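Two weeks with the Zaltus grippers
January 25, 2021

We finally have both jaw types in the bathroom setup, so I can say something useful about them. The Duangkaew wedge jaw came in October and the rounded one is newer. Both ride on the same handle with a marker cube, so swapping takes about as long as finding the right screwdriver.

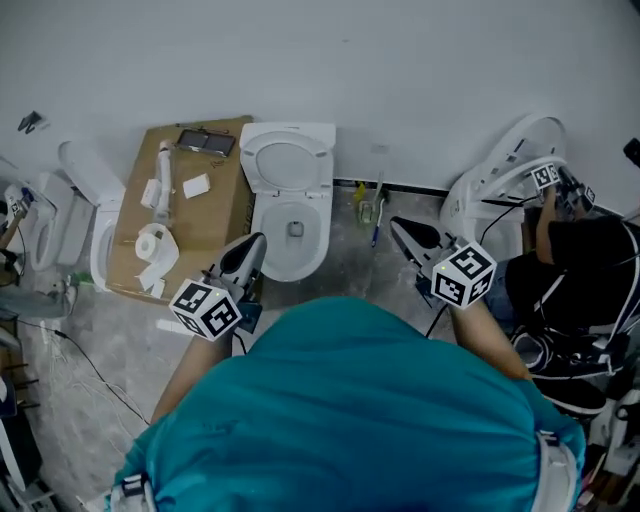
The wedge gets under a toilet lid better. The rounded jaw slips off thin edges, but I trust it more with paper and small packets. Amnuay Kaewmanee disagrees and wants wedges on everything.

Tracking was fine at arm's length. It got worse when two of us worked close together and blocked each other's cubes – we lost 12 takes out of roughly 400 that way. The ribbed pads hold well on smooth plastic. My wrist was sore after six lids in a row.

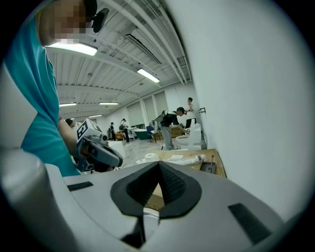
What's next

Oranuch Saengthong is rerunning the lids with the cable taped down. I still have to try the softer pads.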